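Gallegos Street Supper Club - minutes of the March planning meeting

Taken down by me, Fatima Mokgethi, because I was the one with a pen. Also there: Leobardo Camacho (chairing), Getsemaní Meléndez, Evaristo Arellano. Rigoberto Pacheco came in at item 2 with his coat still on and apologized for the parking.

We started a little after 7 p.m. in the Trotovetti kitchen, which we have on loan again for the spring supper.

1. Last meeting's minutes

Leobardo read them out, all of them, in spite of my offer to pass the pages around. Getsemaní asked me to fix the bit where I wrote that she "refused" to make the flan. She would like it known that she said she'd rather do the rice pudding, and she's right, so that's changed. Everyone was fine with the rest.

Still open from last time: the letter to the neighbors about street parking. Evaristo has a draft, but it's two pages long and we asked him to get it down to one. He said he'd try. We'll see it next month.

2. The menu

This took up most of the evening, as it always does! We had two menus on the table, Leobardo's (braised pork, white beans, bitter greens) and Getsemaní's (chicken with green olives, yellow rice, a carrot salad). I liked both and said so, which was no help to anybody.

Rigoberto's point was that we did pork in the fall and people who don't eat it ended up with a plate of beans. Leobardo said they were very good beans. They were, but I do remember the couple by the door going home early, and I'd hate for that to happen again.

We voted and the chicken won, 3 to 2. Leobardo took it well and asked if the white beans could stay on as a side - agreed, all hands up. Getsemaní will do the rice in the oven this time in the deep pans, so we don't have someone stuck stirring at the stove while the rest of us are carrying food out.

Dessert is rice pudding with orange peel. Evaristo wanted to know if rice twice in one meal was too much rice. We talked about that for far too long. It's staying, but the pudding will be served in small cups.

3. Plates and serving

Same setup as the fall supper, more or less. I'm in favor of shallow plates for the chicken and Rigoberto would like bowls, on account of the olive sauce. Getsemaní promised the sauce will be thick enough to stay put. So plates it is, and I'm holding her to that.
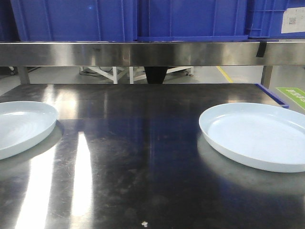
Two of the pale blue plates, in the kitchen.

We'll do family style for the sides (rice, beans, and salad passed down each table) and plate only the chicken. Evaristo is worried that the first table will take all the rice, like they did in the fall. Leobardo suggested sending a second pan out from the far end of the room once the first one is halfway down. I thought that was pretty smart and wrote it in big letters on my copy.

Bread goes out before people sit. Butter too, but please take it out of the fridge early! Last time it tore the bread to pieces and I heard about it from my own sister.

4. Tickets and money

We're capping it at 70 seats. Rigoberto would have gone higher, and he made a decent case with the folding tables from Gositz, but Getsemaní has cooked for a fuller room than that and does not care to do it again. The cap stands.

Roughly half the seats are already spoken for by regulars. Leobardo will keep the list, and names only go on it once they've paid. I brought up my cousin, who "reserved" for four last time and came with nobody, not even herself. She pays first like everyone else.

Price stays where it was. Evaristo wanted to raise it a little to cover the olives, and we may have to look at that before the summer one, but none of us had the heart for it this time around. Kids under 7 eat free, same as before.

Kernov has offered to lend us the big coffee urn. Rigoberto will pick it up and - this is for the record - he will also take it back.

5. Kitchen night, who does what

Getsemaní runs the stove and has the last word on anything hot. Leobardo is on beans and greens (yes, he talked the greens back in, as part of the salad). I'm plating with Rigoberto. Evaristo has the door until people are seated, then he comes back and washes.

Doors at 6, food out by 6:30. We said the same last time and ate at a quarter past seven, so the chicken goes in an hour earlier than Getsemaní thinks it needs to, and she can hold it covered.

Cleanup is all of us, including whoever has a headache. Counters get wiped down with soapy water first, then clear water, then a dry towel. No scouring pads, please. Floors last.
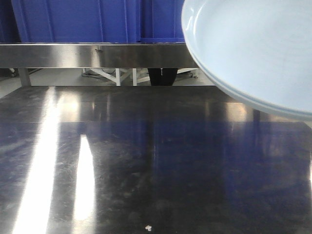
Can people bring their own dish to share at the spring supper?

We'd rather they didn't, as we need to know what's in everything for guests with allergies, but a bottle of something or some flowers for the tables would be very welcome.

Getsemaní asked for that one to be in the minutes word for word, as she gets asked at the grocery store every single week.

6. Anything else

Evaristo has found a fiddle player who'll play for supper. None of us has heard him. Leobardo is going to call and find out if he does anything slow, and if there's an amplifier involved the answer is no.

I asked for someone else to take the minutes next month. There was a long silence and then Rigoberto said he would, if he could type them. He can type them.

Tablecloths: we're 4 short after the wine trouble. Getsemaní has some cotton she can hem, and I'll help if she does the cutting.

We stopped at ten to nine and finished off the almond cookies standing up.

To do before next time: parking letter (Evaristo), ticket list and fiddle player (Leobardo), coffee urn (Rigoberto), chicken order and tablecloths (Getsemaní, with me on the hems).

Gallegos Street Supper Club | Contact us | Copyright Gallegos Street Supper Club, all rights reserved | Back to top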